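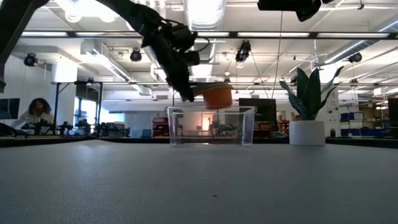

Mesora Potting Mix for Balcony and Indoor Plants

Mesora is a ready potting mix made for plants which live in small pots, window boxes and balcony planters. It is prepared by Özkan, a family firm from Tistasen, and it is delivered in closed bags. You can use it directly from the bag, without adding anything.

A small pot is a difficult place for a root. The soil warms up fast on a sunny window sill, it dries fast, and after one season it often becomes hard like a brick. We made Mesora with these pots in mind. The mix holds water well, but it stays open enough so the extra water goes down and out through the hole.

What is in the bag
Composted bark, coconut fiber, washed sand and perlite, with a small part of ripe leaf compost. There is a light starter feed in the mix, enough for the first weeks. After this time please feed your plants as usual. Mesora contains no peat.

Suitable for
Geraniums, herbs, begonias, spider plants, pothos, peace lilies, peppers and small tomatoes in pots. For cactus and other succulents we recommend to mix 2 parts of Mesora with one part of coarse sand. The mix is not suitable for orchids, and also not for blueberries or azaleas, which want an acid soil. For these plants please see our Sosutov range.

How to use
Choose a pot with a drainage hole, only a little wider than the old root ball. Old clay pots should be brushed clean and soaked in water before planting – dry clay takes the moisture away from the new soil. Loosen the mix with your hand and put a layer on the bottom. Set the plant at the same depth as before, fill the sides and press lightly with the fingers. Leave a free edge under the rim, so the water does not run over. Water slowly until it comes out from the hole, then empty the saucer.

Plants which were repotted should stay in half shade for 4 days. Do not feed them in the first month.

Which pot is better, clay or plastic?
Our customers ask this very often. Clay breathes and it is heavier, so it stands better in the wind, but you must water more often. Plastic keeps the moisture longer and is easy to carry. Mesora works in both. If you go from clay to plastic, water less than you are used to and check the soil with a finger first.

Storage
Keep the bag closed, in a dry place without frost. An opened bag can be used in the next season if it was folded well. When the mix became very dry, put it in a bucket, add some lukewarm water and wait one hour before planting. A white thread-like growth on the surface sometimes appears in stored bags. It is a harmless fungus from the bark and it goes away when the soil is mixed and aired.

Ordering
Mesora is sold by the bag and by the full pallet. The pallet price is 3,499, delivery inside Tistasen included. For addresses outside of the town the transport is calculated separately – please write us the postal code with your order. Single bags can be collected from the Özkan warehouse during opening hours.

Page updated: Thursday, November 26, 2020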